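Tasteo recipe card scans, README

Last touched June 2026. Still rough, sorry, will tidy in July.

What it is
800 handwritten recipe cards, typed up. Mostly from community cookbooks and kitchen drawers in Cliretbridge. Biscuits, pickles, slices, a lot of casseroles. Cards belong to the families, text is shared with their okay.

Files
cards.csv - one row per card
steps.csv - method, one row per step
units.txt - what we took "a cup" and "a knob" to mean
notes/ - odds and ends, read if stuck

Columns
title, serves, oven, ingredients, method, typed_by. Blank means the card didn't say. Don't fill blanks with zero, please.

Known problems
- 600 cards checked twice, the rest only once
- oven temps are a mix of Fahrenheit and Celsius, see the oven column
- flavour and flavor both turn up, left as written
- 9 cards have no title, listed as untitled
- "moderate oven" left alone, we coudn't agree on a number
- Forsberg batch has 4 duplicates, keep the longer one

Typing
Charalambos Sfakianakis did the Forsberg and Pikorport batches. Chibuzor Oyewole did the rest plus units.txt. Ask Chibuzor about ounces.
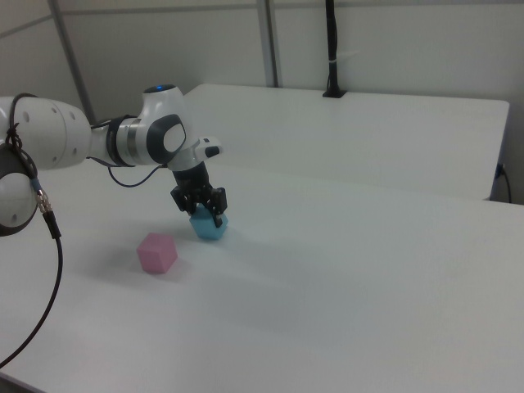
White arm over the big white table, blue light on at the wrist.

Fixes
Send card number, column and the right wording. One fix per message is easiest. Spelling on the orignal cards stays put.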